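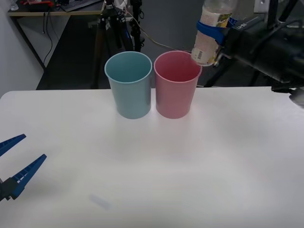 Two plastic cups on a white table.

How to visit the abbey church at Drarkimberg in one morning

Drarkimberg is a small town with a very large church, and most people see it on a day trip from Sakwood. A morning is enough if you go up the tower first and leave the crypt for last.

What you need

Cash for the tower, shoes with some grip, and a light sweater. The nave stays cold well into May.

Step 1: Take the early bus

The Thygesen line runs from Sakwood station to the abbey gate. Sit on the left for the river. Get off at the gate and not at the market square, or you will have the hill to climb before you start on the stairs.

Step 2: Buy the tower ticket at the side door

The main door opens at 9:00, but tower tickets are sold only at the north side door, under the clock. They let up 25 people at a time. If the first group is full, put your name down for the next one and walk around the cloister while you wait.

Step 3: Climb the tower

There are 302 steps. The older guidebooks say 300, and so does the sign at the bottom — the last two were added when the viewing platform was raised. The stairs are narrow and people come down the same way, so stop on the landings to let them by.

Step 4: See the nave

Start at the west end and walk up the south aisle. The carved choir stalls are the best thing in the building. Annelies Cuypers wrote the leaflet on them, sold at the desk, and it is worth having because the stalls themselves have no labels. Bags go in the lockers by the font.

Step 5: Finish in the crypt

The crypt opens at 11:00. It is low, so watch your head at the second arch. Photos are allowed without flash.

Getting back

Buses leave from the gate every hour until early evening. If you have time to spare, the Trulton bakery is 100 yards down the hill and does a good plum tart — they close for lunch at 12:30.

Text by Jasper De Graaf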